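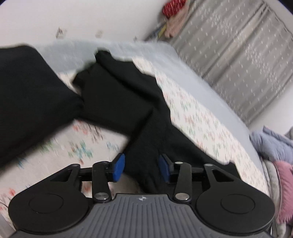 Ob man als Quereinsteigerin denn gleich vom ersten Tag an allein vor einer Klasse stehe, wollte eine Frau in der Reihe vor mir wissen, da war die Begrüßung noch gar nicht richtig vorbei. Ich hätte sie umarmen können, denn genau deswegen war ich ja nach Natberg gefahren! Die Antwort vom Podium: nein, im ersten Halbjahr unterrichtet man zu zweit, erst danach kommen eigene Stunden dazu, und auch dann bleibt eine Mentorin an der Seite. Im Saal ging ein hörbares Aufatmen durch die Reihen.

Aber der Reihe nach. Das Seminar für Lehrkräftebildung in Natberg hatte zum offenen Freitag eingeladen, für alle, die mit dem Gedanken spielen, in die Schule zu wechseln. Ich spiele damit seit letztem Juni, mal mehr, mal weniger ernsthaft, und habe mir schließlich einen Tag Urlaub genommen und bin hin. Mit dem Zug, was ich nur bedingt empfehlen kann, denn vom Bahnhof läuft man 20 Minuten bergauf und die Beschilderung endet an einer Kreuzung vor einem Getränkemarkt. (Links halten. Ich bin rechts gegangen.)

Angemeldet waren 200 Leute, und ich glaube, die waren auch alle da. In der Aula saßen wir jedenfalls eng. Viele in meinem Alter, einige deutlich älter, dazwischen ein Grüppchen Abiturienten, die wohl eigentlich zur Studienberatung wollten und dann einfach sitzen geblieben sind.

Nach der Begrüßung durfte man in den Unterricht der Schule nebenan, und das war für mich das Schönste am ganzen Tag. Ich bin in einer siebten Klasse gelandet, Mathe, 24 Kinder, Prozentrechnung. Die Lehrerin und der Referendar haben sich die Stunde geteilt, sie vorne, er zwischen den Tischen, und nach der Hälfte haben sie getauscht. Ich hatte mir vorgenommen, auf die Methodik zu achten, und habe dann doch die meiste Zeit die Rabattaufgabe mitgerechnet. Ein Junge neben mir war schneller fertig als ich und hat mir sehr höflich seinen Radiergummi angeboten.

Danach Markt der Möglichkeiten, also Stände im Flur. Raltex hat Schulmöbel gezeigt, vor allem höhenverstellbare Tische, an denen ständig jemand herumgekurbelt hat. Am Stand von Natari ging es um ein Programm für die Stundenplanung. Das sah hübsch aus, aber die Dame konnte mir nicht sagen, was passiert, wenn morgens drei Leute krank sind, und das ist nach allem, was ich an dem Tag gehört habe, eher der Normalfall. Hängen geblieben bin ich beim Mentorenprojekt La – ja, das heißt wirklich so, wie der Ton, mit dem der Chor sich einstimmt. Da treffen sich Neue und erfahrene Lehrkräfte alle 2 Wochen abends und reden über das, was schiefgegangen ist. Keine Noten, kein Protokoll, dafür wohl ziemlich viel Suppe. Ich habe mir den Zettel eingesteckt.

Zum Mittagessen gab es Linseneintopf in der Mensa, und dort wurde es dann auch mal unbequem. Eine Grundschullehrerin an meinem Tisch fand, man könne den Mangel nicht ewig mit Leuten von außen stopfen, solange vorne die Jungen nach ein paar Jahren wieder gehen. Wegen der Vertretungsstunden, wegen der Elternmails um elf Uhr nachts, wegen der befristeten Verträge, die pünktlich zu den Sommerferien auslaufen. Ich fand das gut, dass sie es so offen gesagt hat. Auf dem Podium am Nachmittag kam davon leider nur die Hälfte vor, da ging es lange um Anrechnungstabellen. Wer einen Abschluss mit nur einem verwertbaren Fach hat (hier!), muss das zweite nachstudieren, neben der Arbeit. Wie viele Abende das sind, mag sich jeder selbst ausmalen.

Die Einzelberatung hätte ich fast verpasst, weil die Listen schon morgens am Eingang auslagen. Falls ihr nächstes Mal hinfahrt: sofort eintragen, dann erst Kaffee holen! Ich bin noch in eine Lücke gerutscht und weiß jetzt, welche Zeugnisse ich beglaubigen lassen muss. Bewerbungsschluss ist im März. Der Ordner mit meinen Studienunterlagen liegt vermutlich noch bei meinen Eltern im Keller, da fahre ich am Wochenende vorbei.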